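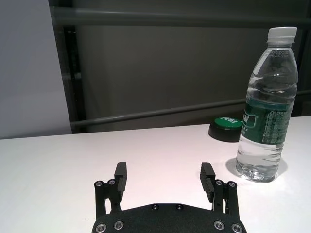
The first thing the lead of the collection group at Jedier wants to clear up is the word "data." People hear it, she says, and think of files coming down from somewhere. Her group makes its data by hand, one bottle at a time.

"Every example we have is a person moving the arms," she said. "Somebody sat down, picked up the bottle, put it where it was supposed to go, and pressed stop. Then they did it again."

We talked in the collection room over most of an afternoon, with breaks when an operator needed her. The job that week was a two-arm task called bottle handover. One arm picks up the bottle, passes it to the other, and the second arm sets it down on the far side of the table. The group wants 402 good recordings of it before the model people at Bolger start training. They had 200 when I visited.

I asked why a handover and why a bottle.

"A bottle is a nasty object for a camera," she said. "You can see through it. The light bends in it. The label is the only part that looks the same from all sides, and even that has a seam. If we only recorded wooden blocks, the policy would learn wooden blocks."

The water level matters too. A full bottle is stiff and heavy. A half-empty one gives when the fingers close, and the weight moves when it tips. Operators change bottles on a schedule taped inside the cupboard door, and the bottle number goes in the log with each recording.
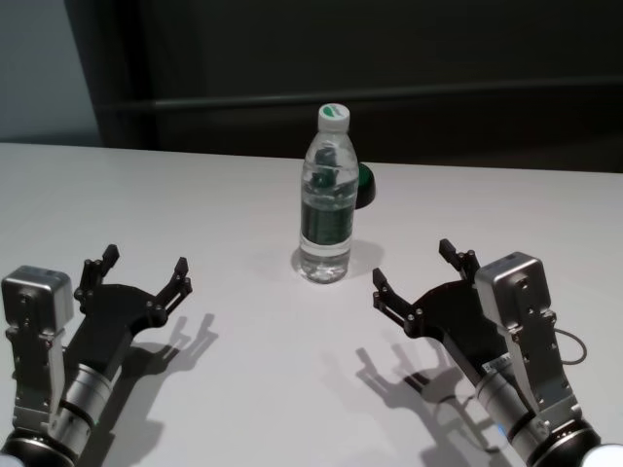
Jedier Robot Learning, Demonstration Collection Group

Each recording starts with both arms in the ready pose, grippers open. The operator places the bottle, goes back to the controls and waits for the tone. She is strict about the waiting.

"If you start moving before the tone, the first part of the motion is gone. The model then sees an arm that is already halfway there. It learns to be halfway there."

Where the bottle goes is also on the schedule, though loosely. New operators tend to put it in the same spot every time because that is the spot where the task goes well. She had them stop that in December, after a model trained on the early recordings could reach the middle of the table and very little else.

"It was a good lesson and a cheap one," she said. "We lost 155 recordings. They weren't wrong, there was just one recording in there, 155 times."

The cameras do not all see the same thing, and she thinks this is where most of the value is. The head view gives the layout of the table and both arms. The wrist view gives the last few inches, where the fingers meet the plastic. She told me she reviews the wrist view first because a bad grasp shows up there before it shows up anywhere else.

I asked about the shadows. With the lights overhead, the arms throw dark shapes across the white table, and I wondered if she would like to be rid of them.

"No, leave them," she said. "Wherever this ends up running, there will be shadows. We did try softer lights for a while. The videos looked nicer and the results got worse when we moved to the other room."

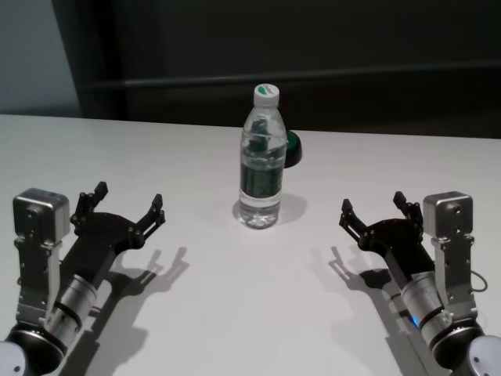
What gets thrown out

Not every recording is kept. I had expected the failures to go, but some of them stay. If an operator misses the bottle, backs off and gets it on the second try, that is marked "recovery" and goes in with the rest. A dropped bottle ends the recording, and it goes in a separate folder.

"The ones I delete are the ones where the person was thinking," she said. "The arm stops in the air for a while. Nothing is happening on the table, so the model has no reason for the stop. It just learns to stop."

Operators work in pairs, 2 to a station, and switch when the one at the controls gets tired. She can tell from the recordings when someone has stayed on too long - the approach gets faster and the release gets sloppy.

The recordings are stored in Meltia, a labeling tool the group has used from the start. She has complaints about it. Searching by bottle number is slow, and the notes field cuts off long comments. She has learned to write short ones.
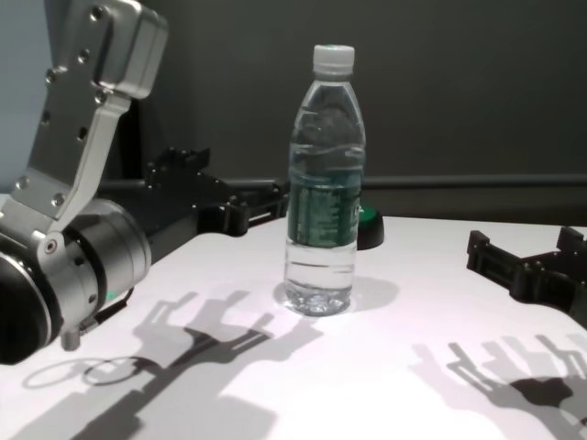

Bottle handover station, both arms at the table.

When the set is complete, the same task will be recorded again at the Waston site, with different tables and different people. She would like to see cups next, and after that something soft, maybe a bag of rice. The operators have asked for anything without a green label.

I asked if she still does recordings herself.

"Fridays," she said. "I'm slower than they are. They leave mine in anyway."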